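4.2 Planning the Equipment Budget 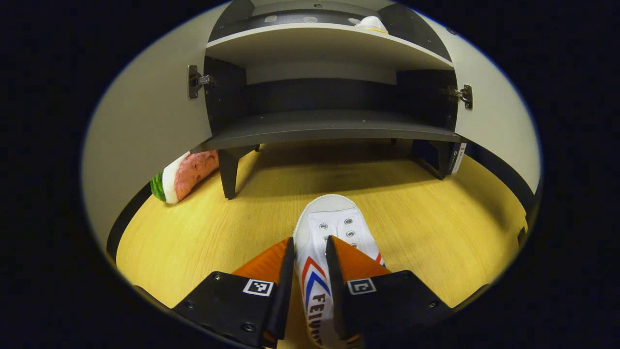 Figure 3. Hand-held gripper closed on a canvas sneaker in front of an open cabinet.

When we first sat down in February to work out what we could afford, we made the mistake that I suspect many small labs make, and we started with the arm. The arm is the exciting part, after all, and the Veseck catalog is a very pleasant thing to read with a cup of coffee! By the time we had priced one arm, its mount, and the service plan, we had used up most of the equipment line and had set aside almost nothing for the tools that would collect our demonstrations.

So we turned the plan around and began with the hand-held grippers (Figure 3). Tidying shoes into a cabinet asks a good deal of the fingers, and we wanted to know which parts we would be buying again and again before we signed for anything large. The orange pads on the fingertips became their own budget line, as did the square printed markers on the finger fronts, and both are ordered from Primico in bulk. We allowed $600 for these small parts over the life of the project, along with 2 complete spare grippers kept ready in a drawer, so that a broken finger would not send a whole afternoon of collection home early.

Household objects deserve a line too, and we would gently encourage other groups to write one in. Ours covers 17 pairs of shoes, a few soft toys, and the cabinet itself, which came flat-packed from Plikeo and took rather longer to put together than we had planned (we have since added assembly hours to the labor estimate). Canvas shoes like the one in Figure 3 are inexpensive, and we were glad to buy several kinds with different prints and soles.

The arm purchase was then moved to month 9, and we asked Lu for a rental quote to compare against buying outright. Renting costs more per month but includes repairs, and for a project of our length the two totals came out close enough that we chose to rent. The full breakdown by month is given in Table 2, with shipping listed separately.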